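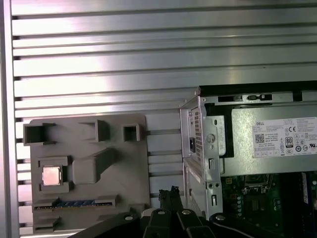 Why not just pull a dead motherboard out of a recycling bin and practice on that, a reader asked under my September post on first builds. Fair question, and I did it that way for years. But a dead board still has pins you can bend and sharp bits on the back, and once a beginner has mashed the socket it's no good for the next person. So I finally ordered the Hekgate 1626 practice board, and I've been having a great time with it.

It's a 3D-printed gray plate with raised versions of the parts you deal with in a build: a holder for the CPU, slots, a few blocks standing in for the bigger components. No electronics at all. You bring your own chip and memory, and mine came out of the drawer where old upgrades go to retire. I paid nearly 40 dollars from Womano, and it arrived in 5 days with a one-page sheet I lost right away (you won't need it).

What I like most is how calm everyone gets. Put a beginner in front of a real socket and they hold their breath.
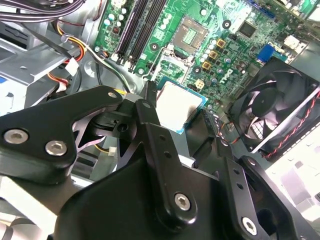
Those tiny contacts are scary the first time, and they should be! On the Hekgate you can lower a chip into its pocket over and over, get the feel of holding it by the edges, and learn to let go gently. Do that for 16 tries or so and the move to a real computer feels much smaller. I keep an open desktop case next to the practice board so people can go straight from one to the other while their hands still remember.

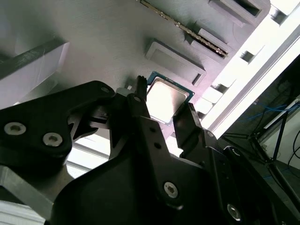 Memory is the other thing it does well. A lot of people have never handled a bare stick, and they tend to grab it by the contacts. In the Hekgate's raised slot frame the stick stands with a row of gold contacts out in the open along its edge, so you can point right at the part to keep fingers off. I'd never had such an easy way of showing that.

Gripes? Gray on gray on gray. The rectangular sockets could really use labels, and I've ended up sticking bits of tape on mine. There's no lever to practice on either, so you still have to teach that on the real board. The Cabrera kit has one, but it costs more and I found the plastic bendy. Zakex makes a smaller plate too, which I haven't tried.

Updated 6th December: still using it, still no cracks, and I've ordered a second one.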